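Short Courses > Workshop Skills > Building with Small Arms > Handout 3

Handout 3: The enclosure, and what it won't fix
Notes by Andor Pintér, Pruvatby shared workshop

Last session ended with an argument over whether a home build needs walls at all. My answer is yes, with low expectations. Walls give you a background that stays the same from one evening to the next. They don't make the arms more accurate, and they don't make a poor mount stiff. Plenty of build logs show a tidy box and then skip straight to a highlight clip. Ask how many tries the clip left out.

Colour and pattern get the same wishful treatment. People will tell you a busy wall "toughens up" the vision side. Maybe. I haven't seen a home builder run the same job against a plain wall and a patterned one and publish both sets of numbers. Until you've done that yourself, write "untested" beside the claim in your logbook.

The job for this unit is plates and a dish rack. It sounds easy because you do it half asleep every night. A plate on edge shows a gripper a thin rim, and a plate lying flat gives it very little to get under. Treat those as separate problems and score them separately.
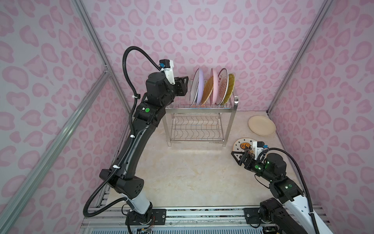 Fig. 1. Two-arm plate cell. Both arms fixed to the front rail; rack at the back wall, two plates on the floor.

Look at the cable runs before you look at the grippers. On the left arm the corrugated hose goes over in a loop from the camera mount and is held along the arm with zip ties. Check any run like that through the full swing of every joint, by hand, with the power off. A hose that sits nicely in one pose can pull tight in another.

Next, the frame. Aluminum extrusion is sold as though it squares itself. It doesn't. A diagonal bar with a corner bracket helps, but only if somebody has gone back and checked the bolts after the first few hours of running. Put a square on your corners and write down what you find, even if it's embarrassing.

Then the plates themselves. A mixed set, with smooth ones and a woven-look one, is a fairer test than a stack of identical whites. It also makes it easy to fool yourself, as you'll drift toward the plates that work. Fix the order in advance and stick to it.

For your logbook:

- Run 100 attempts, flat plates and upright plates on separate pages.
- Count a nudge from your hand as a failure.
- Record every restart, including the ones you blame on the software.
- Note any change to the camera mounts. Results from before and after don't go in the same table.

Bring the raw pages. I don't need a video.

Reading for next time: the Balogh notes on wrist cameras, section 2 only. The later sections promise a good deal more than they measure.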